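Hand-held Gripper Care and Setup: Frequently Asked Questions

These answers cover the paired hand-held grippers used for the Istura garment folding work. They are meant for people who take a pair home and for anyone on the Maltenen bench who gets one back. If your question isn't covered, write to Sinéad Kavanagh at the bench.

What should be in the case when I pick it up?

Two grippers, one charger, a lens cloth in a paper sleeve, a hex key, a spare set of yellow fingers and the sign-out card. Check that the number on the label matches the number on your card before you leave. Labels get moved when a front plate is replaced, and the card does not always follow.

Do I need to do anything before the first recording?

Yes. Charge both grippers to 100 percent, wipe the lenses and run the open-and-close check from the menu. The check asks you to squeeze and release each handle 7 times. If it fails, run it once more. If it fails again, stop and write to us.

How should I lay out the work?

A bed is fine, and so is a large table. Keep the pieces you haven't folded to one side and give the piece you are working on its own space. Lay a shirt with the collar away from you and the hem at the near edge, and bring the fingers in from the hem.

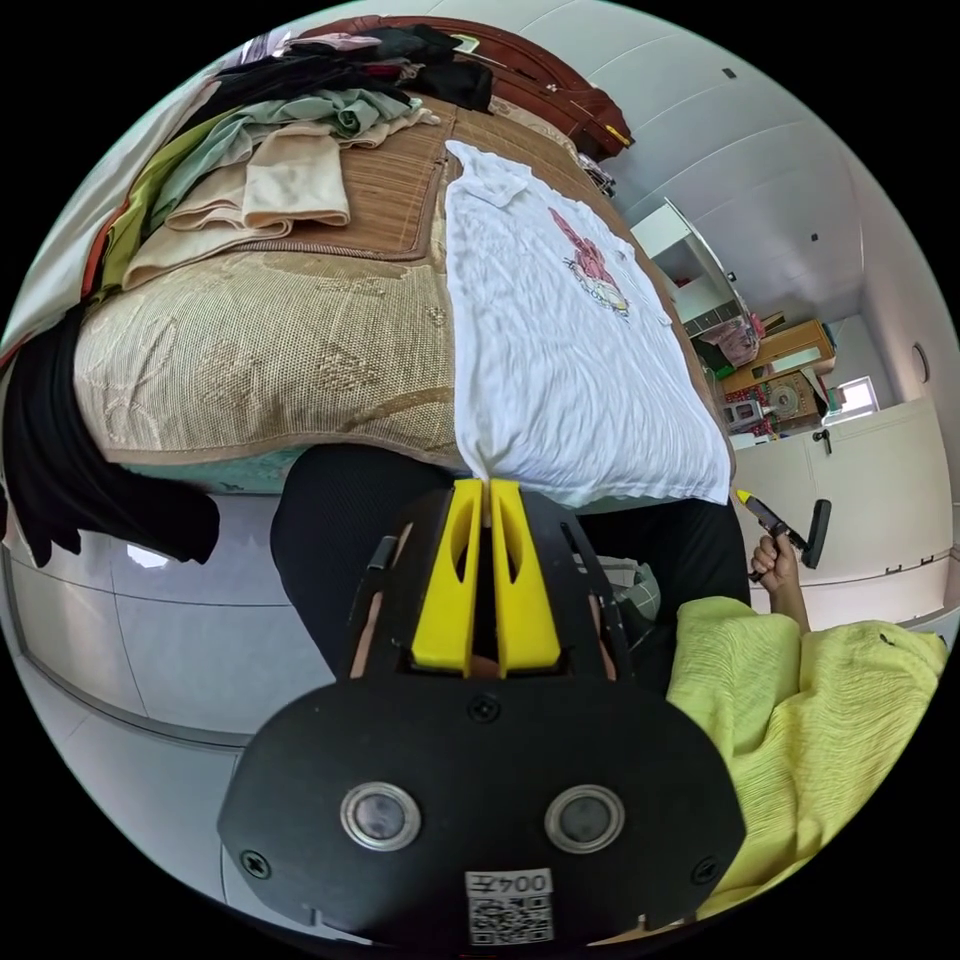 T-shirt laid out with the hem at the front edge of the bed, other garments kept to the left.

You don't need to buy special clothes. Use what you have, but leave out anything with loose beads or long fringe. Threads wind around the finger pivots and are slow to pick out.

Does the surface matter?

A little. Woven mats, cotton sheets and plain blankets all work. On a mat with slats, don't press the fingertips down and drag them, or the tips will catch between the slats and wear on one side. Lower the fingers until they touch the cloth, close, then lift. Very soft mattresses let the cloth sink, so put something firm on top.

How often do the lenses need cleaning?

Before each session and again after every 60 folds. Lint is the usual problem. Use the cloth from the sleeve, dry, and wipe from the center out. No glass cleaner and no alcohol wipes – both have damaged the coating on units that came back from Flindunach.

Can I tighten the screws on the front plate myself?

Yes, with the hex key in the case. Tighten the top screw first, then the lower two, and stop as soon as each one is snug. The plate is plastic behind the screw seats and it will crack. If a screw keeps turning and never gets tight, leave it alone and note it on the card.

The fingers don't meet evenly. What now?

Open them all the way and look for thread or lint at the base. Clear it with a dry toothbrush. Close them slowly on a sheet of paper and pull. The paper should drag evenly along both tips. If it slides free on one side, that finger needs replacing.

How do I replace a finger?

Switch the gripper off. Take out the pin at the base of the finger, lift the old finger out of the bracket and set the new one in the same way around. Put the pin back until it clicks. Always change both fingers of a gripper together, even if one looks fine. Then repeat the open-and-close check.

Does it matter which gripper goes in which hand?

For the recording, yes. The left and right units are paired at the bench, and swapping them mixes up the files. Put a bit of tape on the right-hand handle if that helps. Both should point at the same piece of cloth before you start the fold.

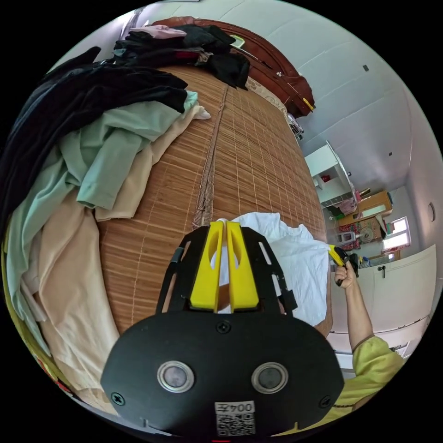 What do I do if the recording stops partway through?

Put the garment down, wait for the light to go steady and start that fold over from the beginning. Don't try to pick up from the middle. If you see error 69, the storage is full and the pair has to come in.

Can I wash any part of it?

Only the fingers, and only once they are off the gripper. Warm water and dish soap, then let them dry overnight.

Where do I return a pair, and when?

Bring it to the Maltenen bench on Wednesday before 4 p.m. People near Bouzid can leave it at the pickup counter there, but allow an extra week. Put used fingers in the small bag and write anything odd on the card, including drops. A dropped gripper needs its lenses lined up again even if it still seems to work.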